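About the Matura Circle

The Matura Circle is a small reading and study group for lay Catholics who have grown wary of being told what the early Church believed by people who want it to have believed what they do. We meet at the parish hall in Wotard, and we publish short papers under the Sequeira imprint. Our members go to different Masses, some old rite and some new, and we have never asked anyone to change.

Our doubts run in both directions. When a pamphlet says that every custom of 1570 came down untouched from the apostles, we ask for the source. When a diocesan leaflet says that a practice brought in last spring "recovers the ancient tradition", we ask for the source again, and we usually wait longer for the answer. Of the 72 claims of this sort we have looked into so far, 14 could be traced to a text anyone had read.

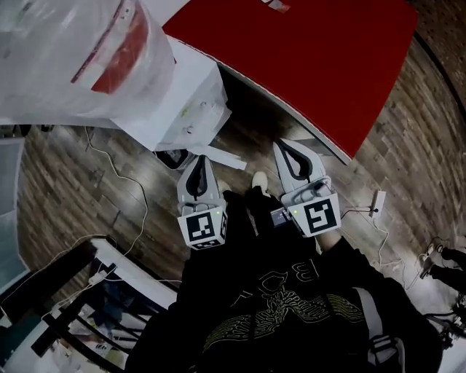

Fasting before Communion is our present subject. The rule has been shortened twice in living memory, and we doubt that either side has described fairly what was lost or gained. We don't much trust appeals to "what ordinary people felt" when no ordinary people were asked. Our meetings are plain affairs, and the arguing starts at 7.30 in the evening whoever has turned up.

The library, known as the Makine shelf after the house where it began, holds 781 volumes, mostly missals, catechisms and sermons that seminaries were throwing out. Borrowing is free. We print 200 copies of each paper and take no money from any society or campaign, having seen what that does to footnotes.

New readers may join in May or September. Bring a claim you have always taken on trust.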